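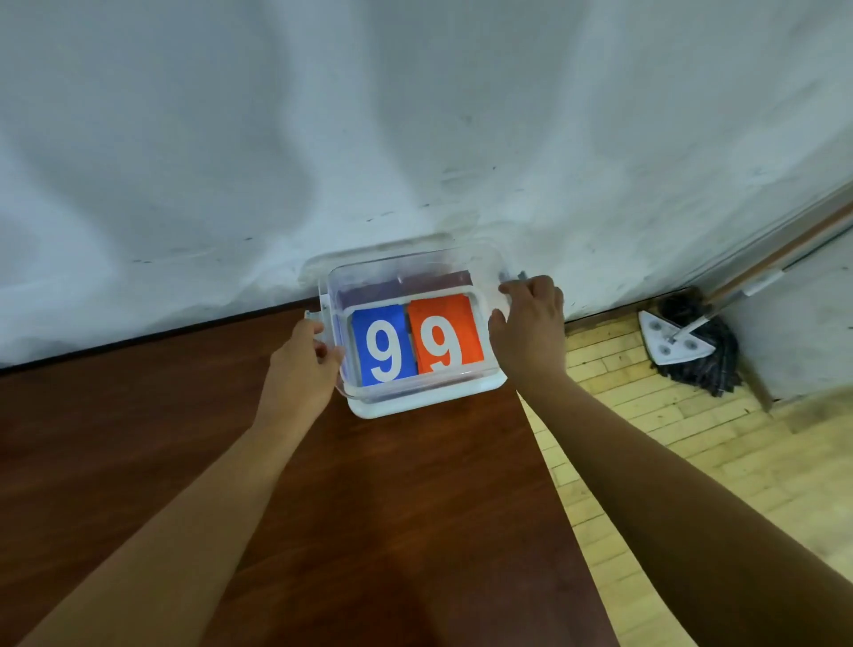 Thursday, October

Scoreboard cards again. Zyanya wanted the flip board sorted before the Habte games, and I said I'd take it because I like this sort of fiddly job (and because the big table was free all afternoon!).

Plan is the same as for the Gedeo set: cards off the rings, sort by numeral and color, check the punched holes, wipe, back on in order. Reds for team points on the outside, blues in the middle. Hiwot thinks we should sort by color first and numeral second - I tried it her way on the last one and kept losing my 6s, so I'm sticking with numerals. 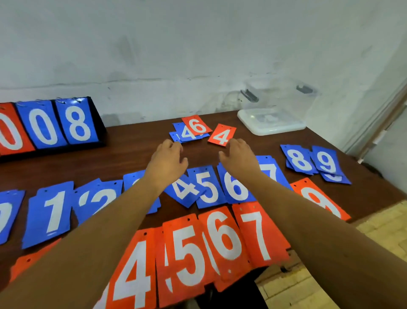
Cards spread out, stand on the left, box at the back by the wall.

Watch the small red cards, they slide under the blue 4s and you don't miss them until the end. Also the 6s and 9s - look at where the holes are before you decide which one you've got. Obsa hung one upside down on the Mirkus board and it stayed that way for 8 days, ha.

To do:
Ask Ayantu if there are spare binder rings in drawer 76
Write the box number on masking tape (1,116, I think the old label said 1,628 by mistake)
Send Định the list of any cards we need reprinted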